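Standby power

Standby power, also called phantom load or vampire power, is the electricity drawn by a device that is switched off or waiting but still plugged in. Adapters, power strips with indicator lights, and appliances with clocks are the usual suspects. Popular accounts of its size vary widely and should be read with care. 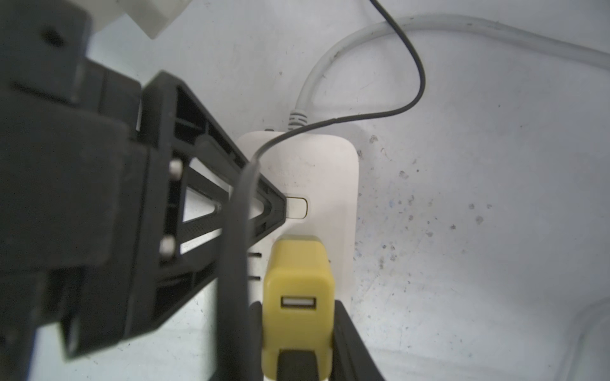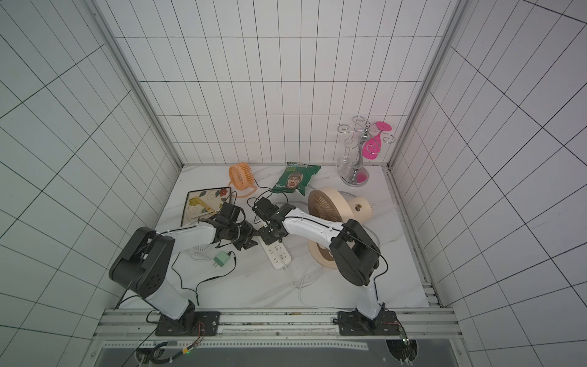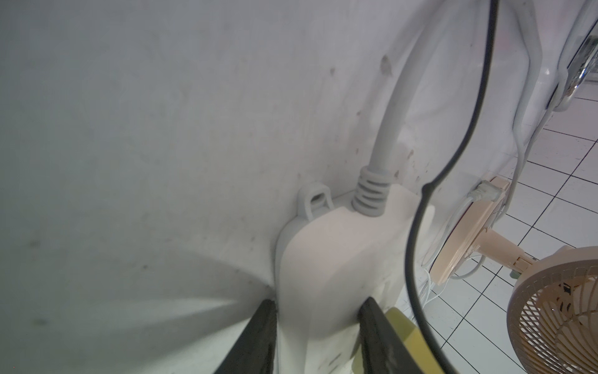 Kirsten Zacharias objects that most household savings figures come from adding up nameplate ratings, and a nameplate gives the most a device may draw, never what it draws while idle.

The Skomberg survey is often quoted for its claim that unplugging everything saves a home 914 kilowatt-hours a year. It covered 200 homes, all in Nendley, and was run only in August. A later count in Mostum arrived at 755, using a different list of devices - the two can't be compared, though they often are.

Cheap plug-in meters add to the trouble. Many read poorly at very low loads, and a reading of one watt may be mostly error. Claims that switched strips "pay for themselves" seldom say how long that takes.

See also: Power factor; Electricity meter; McAlister method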